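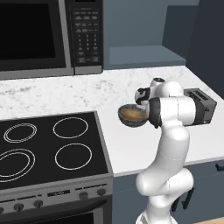
Moving the microwave off the wall over the range - worth it?

Kitchen and Bath > Remodeling > Layout questions
Started June 18, 2021

fjenkins_powell
We bought a house in Powell in the spring and the kitchen is next. The microwave hangs over an electric range and vents back into the room. My husband is 6 foot 3 and he has to duck to see the back burners. I want to take it down, put in a real hood, and move the microwave to a lower cabinet or a shelf in the pantry. He thinks we should leave it and spend the money on the floor.

The cabinets are staying. We may paint them a dark blue but that is a separate fight. The quote to remove the microwave, run a duct through the outside wall and install a hood is $3,027. Is that reasonable, and has anyone done this and regretted it?

Ffion Jenkins

gravelroad
Depends on the wall. Brick or siding? Brick costs more to get through. Also ask if the quote includes patching and the exterior cap. Mine did not include the cap and I found out on the last day.

Tessellate44
I did it and would do it again. My old over-the-range unit had a charcoal filter that I changed maybe one time. There was grease on top of every cabinet in the kitchen. With the ducted hood I wipe the cabinet tops twice a year and that is it.

The microwave went under the counter next to the fridge. It took me a month to stop reaching up for it.

mopbucket
Going to disagree with the above. Under-counter microwaves are a pain. I have one at knee height and every bowl of soup is a risk. My mother will not use it at all. If you have kids they will find the buttons the first week.

If yours works, leave it and do the floor. Your husband is right on this one.

Tessellate44
Mine is a drawer type, so you lift the bowl straight up. A door that swings down is a different thing and I agree those are bad low.

mopbucket
A drawer unit also costs a lot more than what she has now, and that should be in the budget before anyone says it is worth it.

fjenkins_powell
It is siding, painted wood. The quote includes the cap but not the patching inside. I had not priced a drawer unit. I was going to reuse the one we have but I am told it can't sit on a shelf.

gravelroad
Correct, do not put an over-the-range model on a shelf or in a cabinet. They are made to hang and they pull and push air in ways a countertop one doesn't. Read the install sheet for your model. Buy a plain countertop one and give the old one away.

ronan_n
You can get most of what you want for less. Check whether your existing microwave can be converted to vent outside. Many can. You take it down, turn the blower, put it back up and connect the duct. You still pay for the hole in the wall but you don't buy a hood, and the cabinet above stays as it is.

I did this in our last place. Two of us took 4 hours, and most of that was finding the studs again. Turn the breaker off first, and have someone hold the weight while you do the bolts.

It won't help with the ducking though.

Rónán Nic Aodha

mopbucket
This is the first sensible answer in the thread.

Tessellate44
The blower on those is still weak and it still doesn't reach over the front burners. If she fries much she will notice. A converted microwave is better than nothing but I wouldn't pay a contractor to cut a hole in the house for it.

ronan_n
We cooked on it every day for years and it was fine. I suppose it depends what you cook.

naveck_dave
Check your local code before you pick a hood. Over a certain fan size some towns want a make-up air supply, and that adds to the bill. Mine was under the limit so I skipped it. The permit was $100.

fjenkins_powell
Thank you, I didn't know about the make-up air. We fry fish most weeks, so I am leaning toward the hood. I have asked for a second quote with the patching included and I will call the building office about the permit. The floor guy can't start before September in any case, so there is time to argue about it.

gravelroad
Get the duct size in writing on the second quote. Six inch at least, rigid metal, as few elbows as they can manage - and no flex.

fjenkins_powell
Will do. I'll post the number when I get it.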